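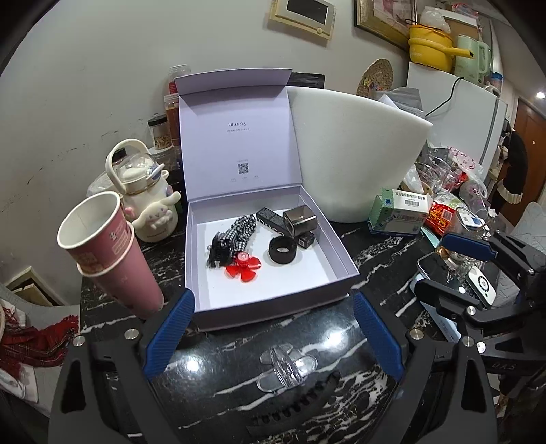

Packing a gift box with small things you already have

I don't trust gift box tutorials. Most start with a shopping list and end with a bag of shredded paper you'll be vacuuming up until January. You can skip nearly all of it.

Start with a box that has a lid and a tray. A used one is fine. Put it on a clear stretch of counter and leave the lid standing open while you work.

Lay out what you want to give and be hard on it. Hair clips, a scrunchie, a spinner, a little case: good, they're flat or close to it. Rodrigo Neves at Plorelura swears by "filling every gap." I've opened a box packed that way and half of it was padding.

Fabric goes in first, on one side. Leave it bunched up. Folding it into a fan looks nice for as long as nobody moves the box.
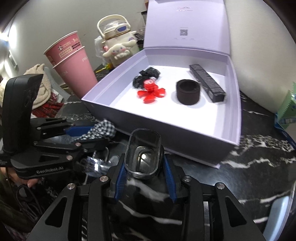 Glass is where I'd slow down. Hold it over the tray before you commit and check that the lid will close above it. If it has an open top, put something soft inside. Whether tissue does much in the mail, I doubt it, so I hand mine over in person.

Then close the lid and tilt the box gently. If things slide, move the heavy pieces toward the middle and try again. Raquel Calado sells a 2-hour class on this step. Save your money.

Ribbon is optional. I've yet to meet anyone who kept it.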